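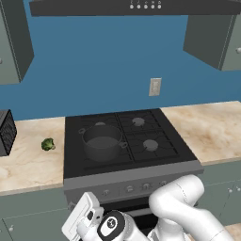
Variable rate HELOC, do I lock part of it or leave it alone?
posted in Home Money & Borrowing

Long one, sorry in advance. I have a home equity line of credit through Gevcombe and the rate moves every time the prime rate moves, and I've been watching it like a pot on the stove. We took it out to redo the kitchen and then kept going, the way people do. I'm happy with how it came out, the blue wall and the gray-green cabinets especially, and I'd borrow for the marble-patterned counters again tomorrow, but now I'm the one who has to pay for it! The line has a feature where you can take a chunk of the balance and convert it to a fixed rate for a set number of years. They charge $175 each time you do it. The rest stays variable.

Everything I read in the news says rates are going down, or are done going up, or might go down in December if the inflation numbers behave. My brother-in-law says only a fool locks when cuts are coming. My mother says only a fool leaves a house loan floating. I can't be both kinds of fool so I'm asking here.

Things that might matter: I'm in the draw period for 4 more years, so I can pay interest only if I want (I've been paying extra most months, though not every month). The payment has gone up by $145 a month since we opened the line, and that's with me paying the balance down a little, so it stings. The fixed rate they'd give me today is a bit higher than what I'm paying on the variable side. That's the part I can't get past. Why would I pay more on purpose?

Also, does a Fed cut show up in my rate right away or do they drag their feet? Because they sure didn't drag their feet on the way up.

Posted by porchlight_tab

____

tefera_dad

Don't lock. Rates are coming down, everybody knows it. Why pay them $175 to charge you more? I had one of these with Zitach and never locked a thing and I came out fine. Just pay extra on it.

____

slowledger

I'm going to push back on the reply before mine a little, because "everybody knows" is already baked into the fixed rate you were quoted. I worked the loan desk at a small lender in Tefera for a good while (retired now, so take this as one retired lady's opinion) and I watched a lot of people try to guess the Fed. Some of them guessed right. I couldn't have told you ahead of time which ones.

Your easy question first. Most HELOCs are tied to prime plus or minus a margin, and prime usually moves within a day or so of the Fed changing its rate. What varies is when your lender applies it. Some change it the next day, some at the start of the next billing cycle. It's in your agreement, look for a heading like "variable rate" or "index and margin." While you're in there, check for a floor, too. A floor is the lowest your rate can ever go, and I've seen people waiting on cuts who were already sitting pretty close to theirs and had no idea.

Now the lock. What I used to ask folks at my desk was what they'd do if the payment went up by the same amount again. You said yours has gone up $145. If another $145 would be annoying but you'd cover it, then staying variable is a fair bet and you can lean on those extra payments. If another $145 means putting groceries on a card, lock enough of it to sleep. It doesn't have to be the whole balance. I had plenty of people lock the part they knew would take years to pay off and leave the smaller part floating, then throw every extra dollar at the floating part. That way if rates drop you get some of the benefit, and if they don't, you've only got a little exposed.

A few things to ask Gevcombe before you do anything:

Can you unlock later if rates fall, and what does that cost? Some lenders let you move a locked portion back to variable, some charge for it, some won't do it at all.

How many locks can you have going at one time? A lot of lines have a limit.

Is the locked piece principal and interest? It usually is, and this trips people up. If you've been making interest-only payments in some months, your required payment on a locked chunk can jump even though the rate hardly changed. You're paying the loan down, so it's good money, but it still has to come out of the checking account.

Does an extra payment go to the locked part or the variable part unless you say otherwise? Ask how to tell them which one, and get it in writing.

On "why would I pay more on purpose," well, same reason you pay for insurance. The extra is what it costs to not care what happens at the next Fed meeting. For some people that's worth it and for some it's a waste. I floated mine for years, but our income was steady and the balance was small.

One last thing, about the end of that draw period. When it's over you'll go into repayment and the payment goes up no matter what the Fed does. I'd pay more attention to that than to anything happening in December.

____

movov_mike_not_really_mike

Agree with slowledger on most of it. I'll just add what I did, since I'm in nearly the same boat (new roof though, nothing as fun as a kitchen).

I locked half. Then rates dropped a bit and I felt dumb for 2 months, and then I stopped checking. I set up an automatic extra payment on the floating half through the Movov app, so it goes out the morning after payday and I never see it. I like knowing what most of the bill is going to be. My wife likes that I quit reading rate news out loud at breakfast.

Call and ask if they'll waive the $175. Mine did when I asked, no fuss, and the lady on the phone seemed surprised more people don't try.

____

porchlight_tab

Thank you all!! Went and found the agreement. There IS a floor, but I'm well above it, so a cut would help me. Changes kick in at the start of the next billing cycle. And yes, the locked part is principal and interest, which I had completely missed, so I need to redo my budget before I decide anything. Leaning toward locking some of it. Calling about the fee on my lunch break.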